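Putting the Winter Things Away: The Back Bedroom

Posted June 29, 2023
Text by Elfriede Bachmann

The back bedroom at Mowat is where the winter clothes end up before they go into storage. The closet in there is shallow, and the bed is the only flat surface big enough to work on, so coats, sweaters and scarves all pass across it on their way to the bins. This page has a few notes on how we store each kind of thing. Lachlan Dalgleish asked for the notes after the hallway closet page went up, and most of what follows was written with his coats in mind.

We keep the patchwork bedding out all year, holiday pattern or no holiday pattern. It washes well and it doesn't mind having coats thrown on it.

The puffer jacket

The gray puffer jacket is bunched up on the patchwork, with the red and white squares showing beside it. Quilted jackets like this one take up more room than anything else in the closet.

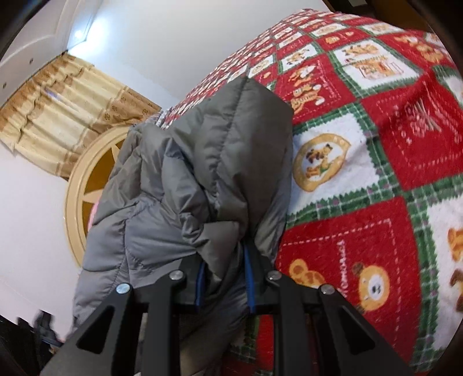
How we store padded coats

Empty the pockets first. Close the zipper if there is one, and lay the coat face down with the sleeves folded across the back. Fold it up from the hem in two loose turns. Padded coats should not be pressed flat for months at a time, and we stopped using vacuum bags for them after one came out in July with the filling in lumps. It took two rounds in the dryer to get it back into shape.

Each coat goes into a cotton bag, and the bags go on the top shelf of the closet. We use the Skonar bags with the drawstring. The Kakora ones are a better size, but the seams gave out on two of them. Four coats fit on the shelf side by side. A fifth can go on top if it is a light one.

Sweaters

Wool sweaters are washed before they are stored, even the ones worn only a few times. They are dried flat, folded in thirds and put in the Primell bins with the lids that clip on both sides. We get six in a bin without forcing the lid. Heavy ones go on the bottom. Cedar blocks go in the corners and get sanded lightly every year to bring the smell back.

Cotton sweaters stay in the dresser. There are cool evenings all through the summer and someone always wants one.

Scarves, hats and gloves

Scarves are rolled, hats are stacked inside each other, and gloves are clipped together in pairs. Everything in this group fits in one bin — the small one, kept on the closet floor. Single gloves are held over for one more winter and then used for dusting.

The bed

The bedspread is the red one with the holiday print. Many of the white squares have teddy bears on them, and farther up the bed there are rows of little houses and hearts. The gray puffy garment is spread over the middle of it, creased all over, and a folded pink quilt with a flower pattern lies at the head end beside a striped pillow.

In summer the bed is made up with the lighter quilts only. The heavy comforter goes into the cedar chest in the hall, along with the flannel sheets. A clean sheet is wrapped around the comforter so that it doesn't sit directly on the wood. The chest is opened once in the middle of the summer and left to air for an afternoon. 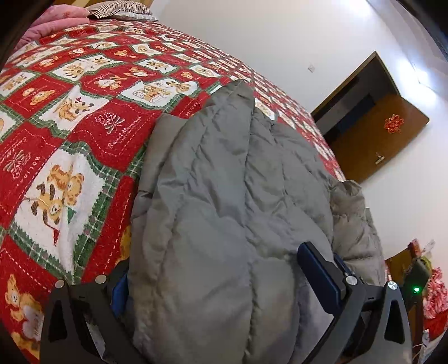

Should a down jacket be washed before it goes into storage?
Wash it if it has been worn through the season. Body oil and dirt will set into the shell over the summer. Use a cold, gentle cycle with a soap made for down, then tumble it on low until the inside is completely dry, which can take most of an afternoon. Check the thickest parts around the collar and cuffs by hand. If they feel heavy, it needs more time. Follow the care tag where it says something different.

Labels

All bins and bags are labeled on the short end with masking tape, giving the contents and the year. We tried printed labels and they peeled. Lachlan's coats are marked L.D. and are on the left side of the shelf.

The hallway closet page has the boots and umbrellas. The linen cupboard will be added next.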